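4.2 Exposed brick and the claim of warmth

Much of the renovation literature treats bare brick as a finish that more or less sells itself. Ametepe and Weldu go so far as to call it "self-evidently welcoming", on the strength of 70 responses gathered in Bloxham, three of which mention brick unprompted. We are not persuaded. Respondents were asked whether they liked the room, and the wall's colour was never separated from the lighting, the furniture or the company.

A more modest starting point is what the surface consists of. The wall in Figure 5 is laid in horizontal courses with light grey mortar, and its colour is far from even: paler, weathered bricks turn up among the reddish-orange and brown ones.

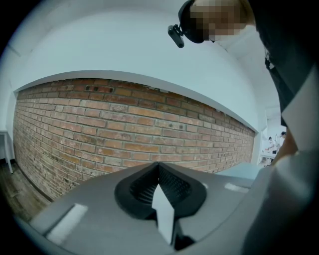 Figure 5. Exposed interior brickwork with mixed brick colours; a person leans in at upper right.

Variation of this kind is routinely read as proof of age. It may be nothing of the sort. Reclaimed bricks bought by the pallet will give much the same mixture in a wall put up last May, and Frimpong's catalogue of 2768 walls records colour without recording where the bricks came from. Until somebody matches the two, "character" remains a word for a preference the author already held.

Tawhiri's objection, that occupants respond to perceived age whatever the true date, is a fair one. It would still need testing against a plastered control room, and the Gritden study had none.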